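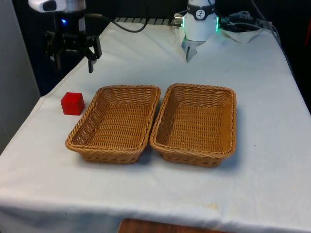
Basketry is the craft of weaving or coiling pliable plant material into containers, mats and, in periods of surplus enthusiasm, furniture. It is generally held to be older than pottery, although the claim is hard to settle: pots survive by breaking into pieces, while baskets rot and leave the archaeologist an impression in some clay. A good deal of what is known about early baskets comes from things they were pressed against.

Materials

Almost any long, bendable plant has been tried. Willow dominates in cooler climates, where rods are cut in winter, sorted by length and soaked until they stop objecting. Rattan, a climbing palm, supplies much of the world's cane. Rushes, grasses, split ash and palm leaf all have their defenders, who seldom agree with one another. The word "wicker" is often taken for a material but properly describes the method of weaving over a stiff frame or set of stakes, a distinction makers will explain at length to anyone standing near the stall.

Techniques

Four families are usually recognised: coiling, plaiting, twining and wickerwork. Coiled baskets are closer to sewing than weaving, a bundle of fibre being stitched to itself in a spiral. Plaited baskets use flat strips of equal standing. Twining passes two or more flexible weavers around a fixed stake, and wickerwork sends a single weaver in and out.

The border is where most beginners come to grief. Stakes left standing at the top must be bent over and tucked behind their neighbours in a fixed order, and an error made at the second stake tends to announce itself at the last. Rectangular baskets add the trouble of corners, which willow regards as a personal imposition.

The Mitton border

A regional variant, the Mitton border, uses 20 paired stakes and a double braid. The pattern was spread by the Hajdu workshop, which at its height kept some 400 rods soaking at any hour and was known to the neighbours chiefly by smell. A rival centre at Prillano claimed the same border under another name. The dispute lasted seven years and was overtaken by the plastic tub.

Decline and revival

Cheap moulded containers finished off most of the everyday trade. Interest returned through craft fairs, notably the one held at Grilurlow each April, where the catalogue lists laundry hampers, bread trays and a perennial category called "other", in which the judging is said to be fiercest.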